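ホーム　カテゴリ　新着　未解決　ログイン

シミュレーションのロボットアームが取っ手の手前で止まる（授業の班課題）

Bronwyn Hapeta
2月3日 投稿

大学のロボット演習の班課題で詰まっています。日本語が変なところがあったらすみません。

課題は、シミュレーター上のキッチンで、アームに扉や引き出しの取っ手をつかませて開けるというものです。シミュレーターは授業で指定されたSustell、アームはRolonierの標準モデル、グリッパーは二本指の平行タイプです。実機はありません。最終の発表会は5月で、「Vuresholm杯」という名前がついた学内の小さな競技会を兼ねています。中間の提出が先にあるので、それまでに取っ手を一種類だけでも安定してつかめるようにしたいです。

やり方は模倣学習です。班のメンバーがゲームパッドで操作したデモを50本記録し、手首カメラの画像と関節角度を入力にして、次の動作を出すネットワークを学習させました。正面からの固定カメラも使えるのですが、授業の規定で「手首カメラのみ」の部門に出ると加点があるので、今は手首カメラだけにしています。

学習の損失はきれいに下がります。ところが動かしてみると、次のようになります。

1. 初期姿勢から取っ手の方向へ動き始めるところまでは、だいたい問題ありません。
2. 途中で手首が上を向き、そのまま部屋の隅に向かって少しずつずれていくことがあります。指は開いたままです。
3. うまく近づけた回でも、閉じる前に止まり、小さく震え続けます。時間切れまでそのままです。

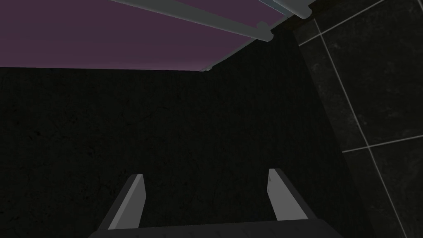
学習率を下げる、画像の解像度を上げる、学習の回数を増やす、は試しました。どれも大きくは変わりませんでした。キッチンの壁や棚の色は毎回ランダムに変わる設定で、これは先生の配布ファイルのままです。100回試して、扉を開けるところまで行った回は一度もありません。班の一人はデモを増やせば直ると言い、もう一人はネットワークを大きくするべきだと言っています。デモの記録はかなり時間がかかるので、増やす前に原因を知りたいです。

もう一つ、取っ手に近い場面も載せておきます。こちらは上の2番ではなく、3番の症状について見てほしいものです。画像はどちらもネットワークに入れているものと同じカメラです。学習のときは小さく縮小しています。

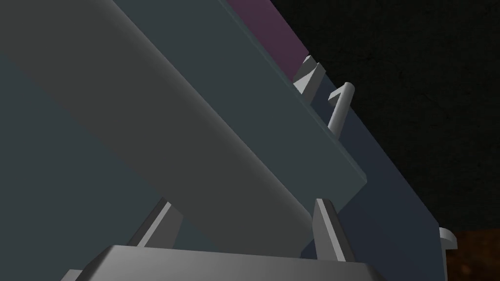
手首カメラの視点。灰色の太いバーと、下から伸びる二本の指。

聞きたいことは二つです。

・デモを増やす前に確認するべきことはありますか。
・手首カメラだけで、この種類の課題は現実的ですか。

コードは授業のリポジトリにあるので公開できません。必要な設定値は書きます。

Cordero

2番と3番は別の問題だと思います。分けて書きます。

まず、学習に手をつける前に、デモの再生をしてください。記録した動作の列を、同じ初期状態から、ネットワークを通さずにそのままアームに流します。これで扉が開かないなら、学習をいくらいじっても開きません。うちの班では去年ここで引っかかりました。記録側の動作は手先の座標系の差分、実行側はベース座標系の差分として解釈されていて、手首がまっすぐな間はそれらしく動くのに、手首が回るとだんだん変な方向へ行く、という壊れ方でした。「動き始めは問題ない、途中から隅へずれる」という症状はこれに似ています。Sustellの設定なら、コントローラーの項目の中に座標系の指定があります。記録用と評価用で設定ファイルが分かれているので、両方を見てください。片方だけ見て安心しがちです。

再生で全部開くなら、座標系は白です。次は画像を疑います。手首カメラが取っ手から外れると、入力に手がかりが残りません。一枚目がまさにそうで、暗い壁とタイルと指しか頼るものがなく、上に紫の面と灰色の棒があるくらいです。この画像を渡されて、取っ手がどちらにあるか私には分かりません。ネットワークにも多分分かりません。デモではこういう向きに入ったことがないはずなので、一度入ると戻り方を知らないわけです。

対策としては、戻る動きのデモを足すのが早いです。最初から最後まで上手にやるデモではなく、わざと少し外した姿勢から記録を始めて、取っ手を視野に入れ直すところだけを操作します。短いので一本あたりの手間は小さいです。全体のデモを倍にするより先にこちらをやってください。

3番の震えは、デモの中の停止が原因の候補です。ゲームパッドで操作すると、つかむ直前に人間は手を止めて位置を確認します。その間の動作はほぼゼロで記録されます。近い場面の画像では毎回そうなっているので、ネットワークは「この見た目なら動かない」と学習します。記録を開いて、指を閉じる直前にゼロに近い動作が何ステップ続いているか見てください。長ければ、その区間を間引いてから学習し直します。先頭の待ち時間も同じように切ります。

あと、二枚目はバーがかなり近くて、端しか写っていません。画像だけでは奥行きが分かりにくい場面なので、グリッパーの開き幅と手先の位置は入力に入れたほうがいいです。関節角度は入れているとのことですが、指の開きも入っていますか。指の値だけ抜けているコードを何度か見ました。

手首カメラだけで現実的か、という質問については、取っ手が一種類なら現実的だと思います。種類が増えるなら分かりません。

ねじ山

デモ50本は少ない。もっと取ればいいと思います。うちは固定カメラも入れて普通に動きました。加点がどれくらいか知らないけど、時間がないなら手首カメラの部門はあきらめたほうが楽です。

夜勤明けの院生

Cordero さんの順番でいいと思います。いくつか補足です。

色のランダム化について。配布の設定のままとのことですが、デモを記録したときにもランダム化は有効でしたか。記録時に切っていて評価時だけ有効になっていると、学習したことのない色の部屋で試験をすることになります。確かめるには、評価側のランダム化を一度切って動かせばすぐです。それで良くなるなら、デモを取り直さなくても、保存してある状態から色だけ変えて画像を描き直せます。Sustellは状態を保存していれば後から描き直しができます。画像しか保存していない場合は無理なので、これからの分は状態も保存しておいてください。

縮小について。縮小した後の画像を、人間の目で見てください。今の画像の大きさなら指とバーの境目は分かりますが、全部灰色系なので、小さくすると混ざるかもしれません。背景のほうが暗くて目立つため、大事なところの差が相対的に弱くなります。切り抜きの位置もついでに確認を。中央だけ切り抜く前処理が入っていると、下から伸びている指が消えます。

それから、評価の記録のつけ方。「開いたかどうか」だけだと、何を直しても結果が同じに見えて、どの変更が効いたのか判断できません。取っ手が視野に残ったか、指の間にバーが入ったか、閉じたか、動かせたか、と段階で分けて記録するといいです。レポートにもそのまま使えます。

ネットワークを大きくするのは最後でいいです。

Bronwyn Hapeta

返事が遅くなりました。順番に試したので書きます。

再生は、開きませんでした。Cordero さんの言うとおり、記録用の設定が手先の座標系、評価用の設定がベースの座標系でした。私が評価用の設定だけ先輩の班からもらっていて、そこが違っていました。合わせてから再生すると開きます。学習し直したら、隅へずれていく動きはかなり減りました。

震えのほうは、記録を見たら停止の区間が長かったです。特に私の操作したデモが長く、班の中で少し恥ずかしかったです。間引いて学習し直しました。指の開きは入力に入っていなかったので、それも足しました。両方を一緒に変えてしまったので、どちらが効いたのかは分かりません。

色のランダム化は記録のときも有効でした。切り抜きの前処理はありませんでした。

今は100回のうち66回で扉が開きます。失敗のほとんどは、取っ手を見失って戻れない場合です。戻る動きのデモはまだ記録していなくて、次の班の時間にやる予定です。段階の記録は表計算のファイルでつけ始めました。

ねじ山さんもありがとうございます。固定カメラの部門に変えるかどうかは班で相談しましたが、もう少し手首カメラで続けます。

Cordero

直ってよかったです。戻るデモは、外し方が偏らないようにしてください。上に外したものばかり記録すると、横に外れたときにまた戻れません。どの方向に外れて失敗したかを表に一列足しておくと、記録する方向を決めやすいです。

間引きと指の入力は、時間があれば片方だけの条件でも一度学習しておくといいです。発表で質問されると思います。

コメント 6　シェア 4　閲覧 2,761

当サイトでは利便性の向上のためにCookieを使用しています。閲覧を続けると、Cookieの使用に同意したものとみなされます。　同意する　設定を変更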